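Section 4: Looking After Your Jollia Sorting Bin

We know a metal bin doesn't look as though it needs much care, and mostly it doesn't! Still, a few minutes now and then will keep it pleasant to use for years, so do read this part through before the first small toys and sponges go in.

1. Set the bin on a level surface, with the tall wall at the back.
2. Wipe the inside with a soft, damp cloth and let it dry fully (overnight is lovely, if you can wait).
3. Put soft things in first, then the rounder pieces, which like to roll off into the corners.

Note: Scratches on the floor of the bin and pale, worn patches on the inner walls come with everyday use. You can carry on quite happily with both.

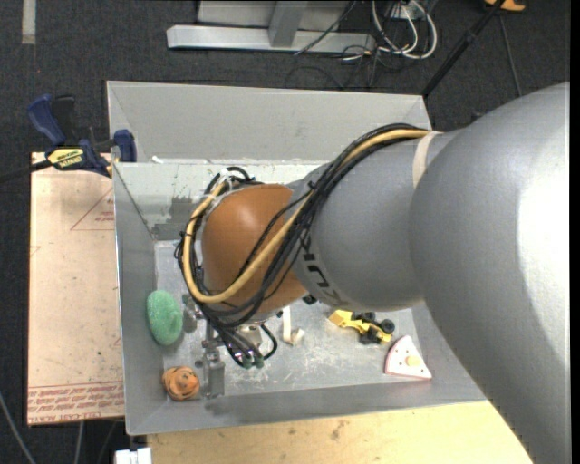

Binta Ibrahim wrote to us in October that she had scrubbed hers with steel wool, hoping to get the marks out, and ended up with twice as many. Her advice to other owners was to leave the scuffs alone and spend the time on the seams, where little scraps like to gather.

4. Once a month, run a dry, soft brush along each seam, starting at the top and working down.
5. Feel gently for chipped spots, wearing gloves, and smooth any rough edge with 400-grit paper.

Caution: Never lift the bin while it is full. Take everything out first, even if you are only moving it across the room.

For spare cloths and brushes, ask for Danside care kit 498.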